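Najwa Azar starts her shift at the window plant of Skarkeo in front of a monitor, and most days she does not touch a window until after the first break. Azar ran the hardware bench for years before the company bought its first arm. She now prepares the handling programs for the cell the crew calls Uma, and she trains the people who work next to it.

"The arm takes hold of a part, presents it, holds it and lets go," she said. "Those are four different problems. People outside the plant think the first one is the hard one. On our floor the hard one is holding still while a person does something to the part."

The cell was installed in January, on the line that builds brown wood frames with a fixed crossbar. Before that, two people lifted each frame from the glazing table to the hardware bench, turned it and set it down. The lift was in every injury report the plant filed that concerned a shoulder. A finished frame with glass in it passes the weight limit for one person by a wide margin, and on a busy shift the pair made the same turn 260 times.

Ya-wen Shih, who plans production for the line, keeps the figures. The target for the cell is 355 frames per shift, and she does not expect to hold it every day.

"The arm's cycle is fixed and the bench isn't," Shih said. "If a hinge screw strips, the bench stops and the arm waits. Before, the pair would have gone and started something else. We had slack in the line that no chart showed, and we took it out without knowing we had it."

She put part of it back. There is now a buffer rack with 5 positions between the cell and the bench, and the fitters decide when to draw from it. Output went up after the rack was added. Shih attributes this to fewer restarts, as each restart requires the arm to travel back to its home position at reduced speed.

Nothing new goes to the cell until it has been run in simulation. The plant uses a package supplied by its integrator, Atallah, in which the gripper, the walls and the window are modeled and the programmer can set the viewpoint anywhere, including at the wrist of the arm. Azar spends a good deal of her time at that viewpoint.

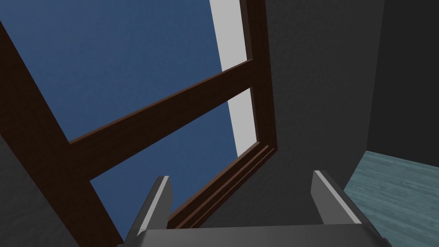
The approach angle is what she checks first. A parallel gripper has two fingers and one direction in which they close, and a frame has molding that steps in and out. If a finger lands on a ridge, the grip is made on a narrow line of wood and the finish is marked. If it lands on the flat, the load is spread. From the operator's side of the fence the two cases look alike.

"I used to judge that with my hand," Azar said. "You feel the edge and you shift your thumb. Now I have to know where the edge is as a number, and I have to know it for every profile we cut. I had the knowledge, but I had never had to write it down."

Writing it down has become a job in its own right. The profile sheets at Skarkeo gave the outer dimensions of each molding and left the radii to the cutter. Azar measured the radii herself, and the cutting department now enters them when a tool is changed. She described this as the largest change the cell has brought, and it took place in a department that has no robot.

The simulation has limits that both women were quick to list. Wood in the model has a grain, but it does not swell. Every model frame is square. Lighting is even in a way that the hall never is, which matters for the vision check at pickup. A program that runs clean on the monitor is run again on the floor at low speed with a scrap frame, then with a good frame and no glass, then with glass.

Shih would like the sequence to be shorter. Azar would not.

"We had a program that passed on the monitor on a Saturday and put a dent in a rail on the first real part," Azar said. "The model was right about the arm. It was wrong about the rail, which had bowed. Low speed is what kept it to a dent."

No one on the line was laid off when the cell came in, according to Shih. The lifting pair moved to the hardware bench, which had been short of people. One of them has since asked for training on the arm. The other has asked not to be trained on it, and Shih said both requests were granted.

Pay was slower to settle. Program preparation had no grade in the plant's scale, and for the first months Azar was paid as a bench lead. A new grade now exists. It requires time on the bench as well as the supplier's course, a condition Azar argued for.

"If you have never fitted a hinge you will present the frame at the wrong height," she said. "The arm can hold it at any height. It has no opinion. The person standing there for a shift has one."

A second cell is planned for the company's Premgate site, where the frames are larger and the hall is older. Azar has begun measuring the profiles.

Recent items
Buffer racks: how many positions does a line need?
Premgate hall floor to be leveled before cell installation
Stripped screws at the hardware bench: causes and checks
Writing a pay grade for program preparation
Low-speed trials with scrap parts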